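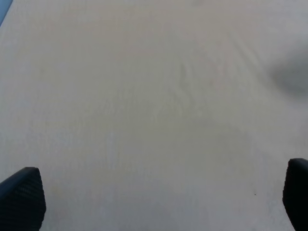
Figure 1. Pale surface, possibly of the table used in the sorting sessions.

3.2 Table and household items

All sessions took place at one table in the Skirville room. We chose a plain, light top so that small items would be easy to find against it. The set covered things that tend to gather on a kitchen table between meals – packaged supplies, decorations and objects with no fixed home. Mehwish Talpur drew up the set in May from the Ilton household lists, which name 767 items. After repeats were removed, 666 remained.

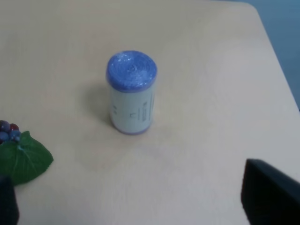

Did the colour of an item affect where people put it away?
Colour had little effect on its own; people sorted mainly by how often they expected to use the item.

This was the first question in the interview, and most answers were short. Supplies used every day went into the nearest drawer. Decorations took longer to place, and 11 households gave them a shelf of their own.
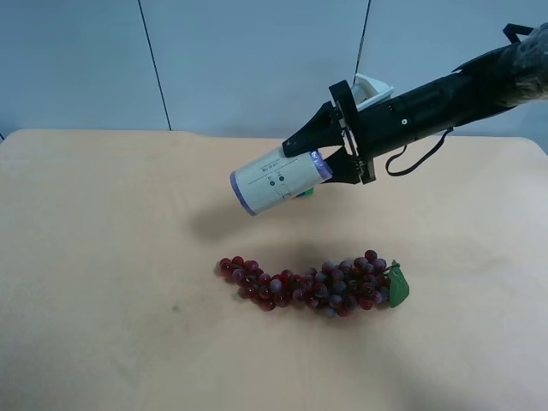 Cylinders raised a separate problem. They can be stored upright or on their sides, and the Akyol coding scheme has no category for this. We added one and recoded the earlier sessions. In 7 households the same item was stored both ways – upright in a cupboard and flat in a drawer – and we counted these as mixed. The storage categories are listed in Section 3.3.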